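Morkinel hand-held gripper kit – worth it for a small shop?

Posted Mon 15 February by Pavon

Hello all! We pack phone accessories and I've been looking at the Morkinel kit, the one with a pair of grippers you hold yourself and use to show a robot arm the job. I've watched their demo and read the sales page more often than I'd like to admit, and I'd love to hear from somebody who has lived with one – mostly about how tiring it gets and how fussy the setup is.

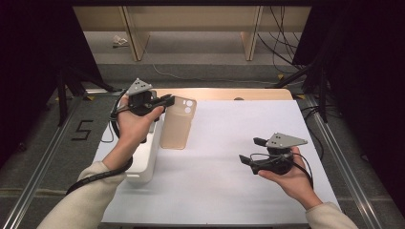 Can I rent the kit before buying? Morkinel rents it by the month, and the first month's rent comes off the price if you keep it.

Thanks so much, and sorry for going on!

Bence Tóth

We've had ours since December, and I'm fond of it, with a few grumbles. Setup took me most of a morning, cables included. For a simple pick and place they suggest 100 demonstrations, but we got decent results with 81 and only went back for more when we changed boxes. My wrists want a break after 60 minutes, so my coworker and I trade off. Do ask for the longer cables when you order – the standard ones had me standing far too close to the table, and swapping them later took over 2 weeks.

Jaidee

no idea about this one but Famance has something similar, maybe cheaper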